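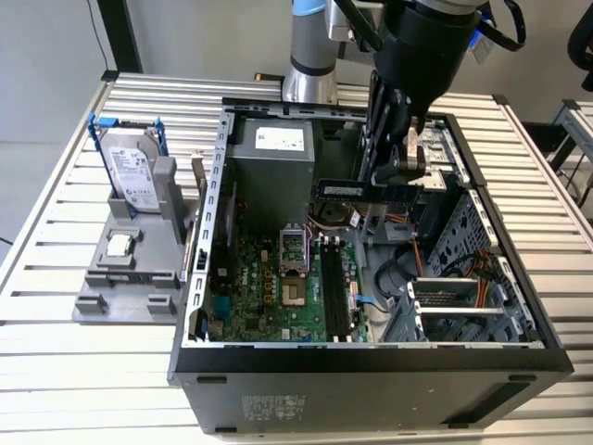

图 3-1 侧盖已拆下、平放于工作台面的台式主机。可见电源与主板。

第三章 主机的硬件准备

本章适用于把一台旧的塔式台式机改装为 Plistum 家用备份主机的用户。如果您购买的是已装好系统的整机,可跳过本章,直接阅读第四章“首次启动与网络设置”。

Plistum 对硬件的要求不高,但备份主机通常长时间连续运行,因此改装前应完成清洁、检查和必要的更换。请按本章顺序操作。3.4 节以后的步骤均假定前面各节已经完成。

3.1 适用范围与最低要求

处理器:64 位,双核或以上。
内存:不低于 8 GB。启用“快照去重”功能时,应为 16 GB。
系统盘:固态硬盘,容量不低于 64 GB。系统盘不能同时用作数据盘。
数据盘:至少一块 3.5 英寸机械硬盘。需要镜像保护时为两块,容量应相同。
网络:千兆有线网口。安装程序不支持通过无线网络完成安装。
电源:额定功率应满足全部硬盘同时启动时的需要,见 3.6 节。

注:部分品牌机使用专用规格的电源和主板接口,外形尺寸及针脚定义与通用件不同。更换此类部件前,请先查阅原厂维修手册,核对部件号。

3.2 准备工具与材料

十字螺丝刀(PH1 和 PH2 各一把)
防静电腕带
无绒布
浓度不低于 90% 的异丙醇
导热硅脂
手动气吹或低压压缩空气罐
SATA 数据线,每块硬盘一根
扎带若干
主板电池(CR2032),仅在需要更换时使用
存有 Plistum 安装镜像的 U 盘

不要使用家用吸尘器清理机箱内部。吸嘴与气流摩擦产生的静电可能损坏主板上的元件。

3.3 断电与开箱

注意:打开机箱前必须拔下电源线。仅关闭电源开关或从系统中关机,主板上仍有待机电压。

1. 备份原机硬盘中需要保留的数据。安装过程会清除系统盘上的全部内容。
2. 从操作系统中正常关机,等待风扇停转。
3. 关闭电源后部的开关(如有),拔下电源线。
4. 拔下显示器、键盘、鼠标、网线及其他外接设备。
5. 按住机箱电源按钮 5 秒后松开,释放残余电荷。
6. 将主机侧放在平整、稳固的台面上,可拆卸的侧盖朝上。
7. 松开侧盖后缘的螺丝或拉动锁扣,将侧盖向后平移,再向上取下。
8. 戴上防静电腕带,夹子接到机箱内未喷漆的金属部位。

警告:不得拆开电源外壳。电源内部的电容在断电后仍可能带有危险电压,且内部没有用户可维修的部件。

3.4 除尘与目视检查

1. 用气吹从机箱内侧向外清理进风口和出风口。
2. 清理散热器鳍片。吹气时用手指固定风扇叶片,避免风扇高速空转。
3. 清理电源的进风格栅。气流方向应与电源风扇的出风方向一致。
4. 检查主板电容。顶部鼓起、底部有褐色渗出物的,应停止改装并更换主板。
5. 检查所有线缆的绝缘层。有开裂、发硬或灼痕的,应更换。
6. 检查内存插槽和扩展插槽,确认没有异物。
7. 轻拨每个风扇。转动时有明显阻滞或异响的,应更换。

注:使用压缩空气罐时应保持罐体直立。倾斜或倒置会喷出液态推进剂,可能在元件表面造成冷凝。

3.5 处理器与散热器

如果散热器安装牢固,且原机近期未出现过热关机,可只进行清洁,不拆卸散热器。下列情况应重新涂抹硅脂:主机使用已超过 3 年且从未保养;散热器曾被取下;主板监控页面显示空载温度持续高于 60 ℃。

1. 拔下处理器风扇的电源插头。
2. 按对角顺序逐步松开散热器螺丝,每颗每次旋转半圈到一圈。
3. 左右轻轻转动散热器,使其与处理器分离后再向上提起。不要直接用力拔起。
4. 用无绒布蘸取少量异丙醇,擦净处理器顶盖和散热器底面的旧硅脂。
5. 如需更换处理器,抬起压杆,打开金属固定框,垂直取出处理器。
6. 放入新处理器时,对齐缺口或三角标记,让处理器依自重落入,不要施加压力。
7. 合上固定框,压下压杆并扣紧。
8. 在顶盖中央涂抹米粒大小的硅脂。
9. 装回散热器,按对角顺序拧紧螺丝,接回风扇插头。

注意:触点位于主板一侧的插座极易损坏。固定框打开期间,不要用手、布或刷子接触触点。处理器取出后若不立即安装新件,应盖上插座保护盖。触点弯曲的主板不在 Plistum 的支持范围内。

3.6 电源容量核算

机械硬盘启动时的电流明显高于正常运行时的电流。估算时,每块 3.5 英寸硬盘按启动功率 25 W 计算,主板、处理器和内存按原机满载功率计算,两者相加后再预留 20% 的余量。

计算示例:原机满载功率 120 W,安装两块数据盘,合计 170 W,加余量后为 204 W。选用的电源额定功率不应低于此值。

如主板支持“错峰启动”,可在固件设置中启用该项,以降低开机瞬间的负载。启用后开机时间会相应延长。

警告:不要使用来源不明的 Molex 转 SATA 注塑转接线。此类转接线存在内部短路和过热的风险。

3.7 安装内存与硬盘

1. 向外拨开内存插槽两端的卡扣。
2. 使内存条缺口与插槽凸起对齐,两端均匀下压,直至卡扣自动回位。安装两条内存时,按主板手册指定的插槽成对安装。
3. 将系统盘装入 2.5 英寸托架,用四颗 M3 螺丝固定。
4. 将数据盘装入 3.5 英寸硬盘架,用 6-32 规格螺丝固定。托架带减振胶圈的,螺丝拧至胶圈略受压即可。
5. 系统盘接主板的第一个 SATA 接口,数据盘依次接后续接口。
6. 连接各硬盘的电源线。
7. 用扎带整理线缆,确认没有线缆接触风扇叶片或遮挡进风口。
8. 在每块数据盘的可见一侧贴上标签,写明序列号后四位和所接接口的编号。

注:标签用于日后识别故障硬盘。Plistum 的告警信息以序列号标识硬盘,不显示其物理位置。

如使用 Brundero 双盘位硬盘笼,应先将硬盘装入笼内,再将整个硬盘笼推入 5.25 英寸光驱位。硬盘笼自带的风扇应接至主板的机箱风扇插针,不要接至处理器风扇插针。

3.8 主板电池

主机长期断电存放后,主板电池的电压可能不足,表现为每次断电后日期和时间被重置。时间错误会导致备份计划不执行,并可能使证书校验失败。

1. 用万用表测量电池电压。低于 2.8 V 时应更换。
2. 按下电池座的金属卡片,电池弹起后取出。
3. 装入新电池,标有“+”的一面朝上。电池座为立式的,按座上标记确定方向。
4. 更换后,固件设置会恢复为默认值,需重新完成 3.9 节的设置。

废旧电池应按当地规定单独回收,并放置在儿童接触不到的地方。

3.9 首次通电与固件设置

首次通电时暂不装回侧盖,以便观察风扇。通电期间不要触碰机箱内的任何部件。

1. 取下防静电腕带,清点工具和螺丝,确认机箱内无遗留物。
2. 连接显示器、键盘和网线,最后连接电源线。
3. 按下电源按钮,确认处理器风扇和机箱风扇均已转动。
4. 按屏幕提示进入固件设置界面。
5. 核对处理器型号、内存容量和硬盘数量。
6. 将 SATA 模式设为 AHCI。
7. 将“断电恢复后状态”设为“开机”。
8. 关闭休眠选项。需要远程开机的,启用网络唤醒。
9. 设置正确的日期和时间。
10. 将安装 U 盘设为第一启动项,保存并退出。
11. 确认可进入 Plistum 安装界面后关机,拔下电源线,装回侧盖。

3.10 常见问题

通电后没有任何反应:检查电源后部的开关、24 针主板供电插头以及前面板电源按钮的连线。

风扇转动但无显示:断电后重新插拔内存,只保留一条进行测试。仍无显示时,检查处理器供电插头是否插紧。

风扇转动数秒后停止,并反复重启:多为散热器未装好或处理器风扇未接。按 3.5 节重新检查。

固件中缺少一块硬盘:更换 SATA 数据线,并换接另一接口。部分主板在使用 M.2 插槽时会停用其中一个 SATA 接口,详见主板手册。

风扇始终全速运转:检查风扇插头是否接错,或原机的温度传感器线是否脱落。

时间在每次开机后重置:见 3.8 节。

3.11 放置与维护

主机应直立放置,四周至少保留 10 cm 的空间,不要放入封闭的柜体。使用地点的海拔不应超过 2000 米,环境温度应在 5 ℃ 至 35 ℃ 之间。

每年清洁一次进风口。灰尘较多或饲养宠物的环境中,应缩短清洁间隔。建议在每年 7 月前完成清洁,以应对夏季高温。

清洁或更换部件后,应在管理页面的“维护记录”中登记日期和项目。系统根据该记录计算下一次提醒时间。

下一步:第四章 首次启动与网络设置

Hillholm 技术文档组
本章修订日期:2026年5月26日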